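Home | Issues | Reviews | Kit Library | Contact

Review: the Clulolico wrist camera kit at close range 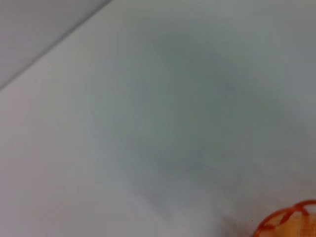
Wrist view near a pale surface, with an orange lattice object at lower right.

February issue
By Frøydis Sandberg

The Clulolico kit is a small colour camera, a clamp bracket and a cable guide, sold as one package for fitting to light robot arms. Wivirico supplies it here and lent us a unit for bench work. The package also includes a licence for Sirum, the recording software, which runs on one machine and stores the camera stream alongside the arm's joint positions. We used it over 14 sessions of picking and placing, with the lens on its factory setting throughout.

Fitting is simple. The bracket closes around the wrist with two screws and has a key that stops it turning under load. Čestmír Gajdoš mounted and removed it several times to see whether the view came back to the same place. It did, to within what we could correct in software, provided the key was fully seated before the second screw was tightened. The printed guide leaves this step out. The cable guide is less good. It holds the cable well on slow moves, but on a full wrist turn the slack gathers at the elbow and needs an extra strap, which you will have to supply.

Our main interest was how the camera behaves close to the work. The view at the top of this item is typical of what Sirum gives you there. The orange lattice stands out from the pale grey around it, though its edges are moderately blurred. The larger grey area has no grain or marking that can be made out, and the dark smudge across it could be a cast shadow or motion blur. A person can still find the orange rim without trouble. A program that relies on surface texture has very little to work with, while one that relies on colour has a fair chance.

Salamatu Olatunji tested this by running the same set of frames through two locating routines, one based on colour and one on corner matching. Of 1,000 frames, the colour routine returned a usable position in 759. The corner routine did far worse on plain backgrounds and we stopped counting it. Buyers who mean to handle white or grey parts on a white or grey table should plan for a coloured mat or a second fixed camera. Wivirico offers the latter as an add-on, but we have not tried it.

Exposure is automatic by default. It drifts when a pale surface takes up most of the view, and it can take several frames to settle after the arm pulls away. Locking it in Sirum cures the drift. The setting is under the device menu, and it is lost when the camera is unplugged — a fault Wivirico says it knows about. White balance can be locked in the same place and does survive a restart.

Sirum itself is plain and mostly sound. Recordings are split into files of 600 frames, with joint data in a separate text file for each. Time stamps matched well in our checks. Playback is slow on an older laptop, and there is no way to mark a bad run while it is still recording, so Brittany Simard kept a paper log and deleted failures afterwards. Export to plain image files works and needs no extra licence.

We compared it briefly with the Adeyemi bracket and camera, reviewed in an earlier issue. The Adeyemi has the better cable run and a lens ring that can be turned by hand with the arm parked. The Clulolico is lighter and quicker to fit, and its software asks less of the user.

We would buy it for colour-based picking and for recording demonstrations. For close inspection work we would want an adjustable lens first. Kadri Toom has the loan unit until the next issue and will take questions about fitting; please give your arm model and wrist diameter when you write.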